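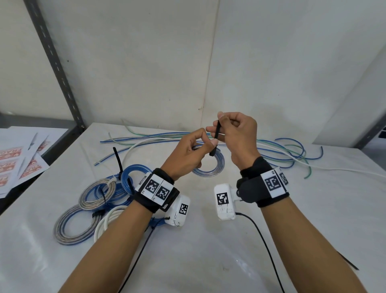 5th June
Posted by the Stullville pump bloke

Right, pump seals. I said I'd do a thread on the leaky booster pump at the Driltinen site and I've put it off long enough, so get a brew on. It's an old Sutherland, been sat in the same corner of the plant room since before I started, and it had a drip off the shaft you could set your watch by. Everyone's first idea is to nip something up a bit tighter. Please don't! A mechanical seal isn't a cable tie like the little black one between my fingers up there, where you pull till it's snug and walk away. The spring sets the load on the faces and the fitting length sets the spring, and that's your lot.

So, off came the coupling guard, then the coupling, then the back pull-out. Four bolts came lovely. The fifth didn't, and I'll spare you the language.

The old seal faces had a groove worn right round on one side and hardly anything on the other. When I see that I stop looking at the seal and start looking at the alignment. Put the dial gauge on and yep, miles out. Somebody had shimmed one motor foot with what I'm fairly sure was a bit of drinks can.

Hours on the meter since the last seal: 1,848. The one before that went at 1,294. A seal on clean cold water ought to go for years, so two in that sort of time is the pump telling you something.

New seal is a Drindidon, same size, carbon on ceramic. Bit of clean water on the rubber to help it down the shaft. No grease, and keep your thumbs off the faces, even if you've just washed your hands (I've seen a new one weep from a fingerprint, or at least I couldn't find anything else wrong with it).

Proper stainless shims under the foot this time, bolts done up in stages, gauge back on after every stage. Took me about 10 goes to get it where I wanted it. My knees are not what they were.

Vent it before you start it!! A dry seal can be cooked before you've got back to the panel. I crack the top plug, wait till I've got water with no spitting, then close it up and give it a quick bump to check which way it's turning.

Cost of the seal was £94, by the way. The lads had been emptying a bucket under that thing since December.

Someone asked about packed glands on the older pumps and yes, those are meant to drip a little. Different animal, I'll do them in another thread when I've found my packing hook.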